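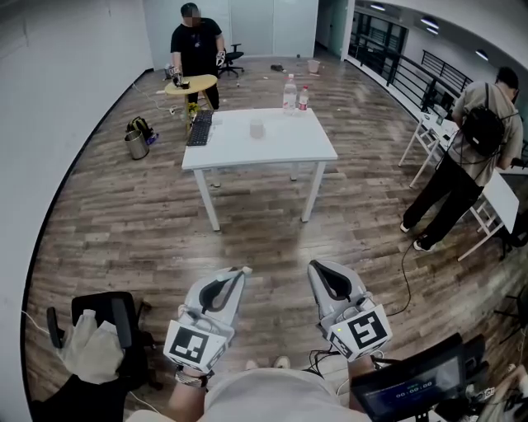 WORK & SPACES

By Gemma Cattaneo
January
23 shares – 2 comments

Natalina Marras picked the white table for its slim legs. "I wanted to see the floor," she says. The wood planks were the reason she took the room.

The round yellow table at the back came later. "People put small things on it and forget them," she says. Cups and water bottles end up on the white one, next to the keyboard. She would like a shelf for them – "a narrow one, by the door."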